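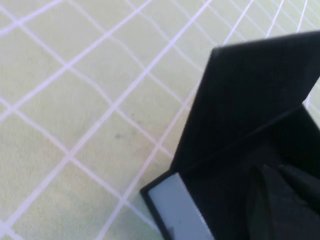

Progress report to the Radulović Fund
First-generation student success grant, Zunetholm College
December 27, 2019

Hello from a very quiet campus! Grades went in before the break, the dorms are locked, and I finally have an office with no line outside it, so I'm writing this up while the fall is still fresh in my head. The numbers you asked for are in here, and so are a few things you didn't ask for but will probably hear about anyway.

First, the peer mentors. We started the fall with 20 of them, all sophomores or older, all the first in their families to go to college. Two dropped out of the program in the first month (one took a job with night shifts, one transferred closer to home) and I decided not to replace them mid-semester. I'm still not sure that was right. The other mentors picked up the extra students without much grumbling, but a couple of them told me at the end of term that they'd been stretched thin during midterms, and I could see it in the meeting logs, which get very short in that stretch.

Enrollment in the program is 745 students across the main campus and the Butham center. That's everybody who checked the first-generation box on the intake form and didn't opt out. Being enrolled doesn't mean showing up, of course. Plenty of them have never answered a single email from me, and I've stopped taking it personally. What worked far better was having mentors sit in the dining hall at lunch with a sign and a bowl of candy. The candy was not in the budget you approved, so please don't look for it there - I bought it.

The registration help sessions are what I'm proudest of this fall. We ran 33 of them, mostly in the library's back classroom, timed for the weeks before spring registration opened. Students came in with a laptop or a phone, and a mentor sat with them until they had a full schedule that met their degree requirements and didn't have them crossing campus in five minutes. Half the trouble was holds. A student would have a hold for an unpaid parking ticket or a missing vaccine form, and the screen would just say "registration not permitted" with no hint of what to do next. One of our mentors wrote up a single-page cheat sheet of every hold code, what it means in plain words, and which window to go to. The registrar's office asked if they could have copies, and it's now taped up at their front counter, which made my whole November.

Now the part that hasn't gone so well. The textbook lending shelf at Butham opened late, much later than I promised you in June. The room we were given had a leak over the summer and then got used for storage, and by the time we had it back the semester was well under way and most students had already bought or rented what they needed (or were getting by without, which is exactly what we were trying to prevent). The shelf is stocked now and the checkout system works. I'm planning to push it hard in the first week of spring classes, with mentors going into the big intro sections to talk about it for a minute or so. I've asked the instructors and most have said yes.

The other soft spot is the family night. We held it on the main campus and turnout was thin. I think I made the mistake of picking a weeknight during harvest, when a lot of our Zarkcombe families work late, and then on top of it I only sent the invitation in English. In spring we'll do it on a weekend afternoon with lunch, and the invitation will go out in Spanish too. If there's any way to shift a little money from the printing line to the food line for that, I'd love to talk about it. Printing came in well under because the handbook went online.

On spending generally, we're close to plan. Mentor wages are right where they should be for the halfway point. Supplies are a bit over, travel is a bit under, and the full spreadsheet is coming from our business office once they reopen in January. I'd hold off on reading anything into the travel line, as the shuttle invoices for Butham always reach us late.

I can't tell you yet whether more of our students are coming back for spring. The official count isn't taken until after the add/drop deadline, and I'd rather give you a real figure in the next report than a hopeful one in this one. I will say that the students who came to a registration session nearly all left with a schedule, and that's a much better place to be going into the break than where many of them were last year.

For spring, mentor training comes first, then the textbook push at Butham, then family night. I also want to hire replacements for the two open mentor spots before classes start, and I have a decent stack of applications to get through this week.

Call or email whenever you like. I'm in the office through the break, apart from New Year's Day.

Director, First-Generation Student Program
Zunetholm College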